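Subject: Re: [shop-arms] Wrist camera: fingers in view, exposure drifting
Date: Thursday, November 27, 2025
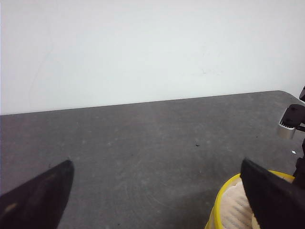

I remounted the camera last night and reran the calibration. Answers inline.

> Two things I would check before touching the software. First, are both
> fingertips visible with the jaw fully open? On my Clorovholm build I lost
> the left one past about two thirds of travel and had to tilt the bracket.

Both tips are in view at full open, one in each bottom corner. I left the tilt at 11 degrees. The bracket is the stock Quispe print with the slots lengthened by 3 mm. The right finger hides most of the yellow-rimmed tub when the arm parks on that side, so I will move either the tub or the park position. Moving the tub is less work.

> Second, what is the background? A dark bench against a light wall will
> make auto exposure hunt every time the wrist pitches.

That is the setup here: dark gray top, off-white wall, with the wall taking up roughly the upper half at the home pose. I turned auto exposure off in the Hinetti driver and fixed the gain at 93. The drift stopped. The middle of the bench still reads brighter than the far edge, and the swirl marks in the surface show up in that area. My blob detector picks up some of the marks at low thresholds. I raised the minimum area and masked everything above the table edge.

The mask is a fixed polygon, so it only holds at home pose. The edge also slopes up to the right in the image. I have not worked out whether that is camera roll or the arm base sitting skewed to the bench. If anyone has a quick way to separate the two, I would like to hear it before I drill the base plate again.

> Also, how many frames did you use for the hand-eye fit?

2,322, which is far more than it needs. I let the script run through dinner. Dropping to every tenth frame gave the same transform to within the noise.

Still open: the Gokberg firmware resets the jaw zero on power-up, so "fully open" moves slightly between sessions. I am homing against the hard stop for now — slow, and not kind to the gears. I have had a limit switch in a drawer since May and will wire it in next.

Config and mask are in the usual folder.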